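Sultetti Drawer Sessions: Gallery

Over the spring we set out to gather 2,000 examples of a robot doing small household chores badly, then less badly, so that a learning system could study the difference. The work was done at our Ketport room, mostly between lunch and the hour when the coffee stops helping. One person steers, one person resets the table, and every so often they trade places and complain about how the other did it.

Drawers got 72 attempts a day. Opening one takes a toddler a second or so. Our operators needed 50 tries before they stopped apologizing to the furniture. We keep the fumbled ones too, labeled as such, and Adugna (our sorting tool, named late at night) puts them in their own folder, which is by far the largest.
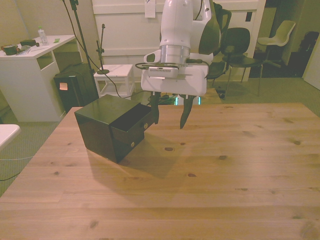
Drawer tasks are logged by starting position, and the half-open ones cause the most arguments. Omix, our labeling guide, has 2 words for drawers, "open" and "closed," and was clearly written by somebody with a tidy kitchen. With the black box at an angle on the pine table and its drawer partly out, the labeler has to pick one. The lower brass knob has its own entry in the guide, filed under "other."

Cups and lids are on the next page. Bring patience for the lids.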